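3.2 Local scrip and the circulation of small debts

The second case concerns Flerum, a market town where shops accepted a paper scrip next to the national currency. The scrip was issued by the Ekenard savings office against deposits, and it lost two percent of its value every month if it was not spent. We follow the reading of Kratochvíl, who treats such a charge as a tax on idle money.
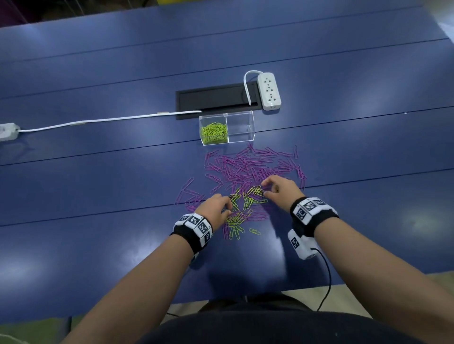 Figure 4. Sorting of purple and yellow-green paper clips by hand on a blue table.

Of the 100 shops that signed the first agreement, 80 still took the scrip in August, when the office closed its books. The shops that left were mostly those which bought their goods from outside the town. For them the scrip was a burden — they could collect it, but their suppliers refused it.

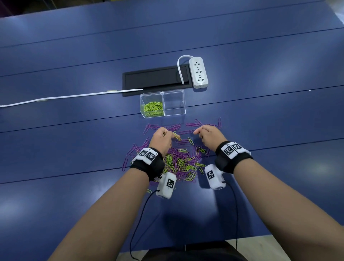 This difference between local and outside suppliers is important for the question of who controls the issue of money. A bank in the capital can decide the amount of credit in a town it does not know. The Ekenard office could not do this, as every note was covered by a deposit. It also could not help a shop in trouble, and 17 members complained of it in writing.
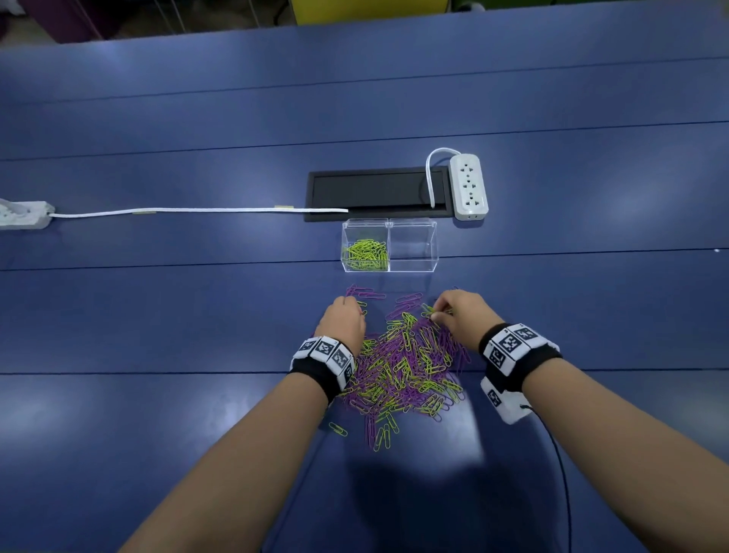 Figure 5. Two hands at a mixed pile of purple and yellow-green clips.

We do not claim that the scrip made Flerum independent of the larger banks. Loans for houses and land were still made in national currency, and the longest of them ran for 22 years. The effect was limited to daily trade, and in the next section we compare it with the Noritz credit circle, where no notes were printed.

Contact the editorial office | Copyright 2026 the authors | Back to top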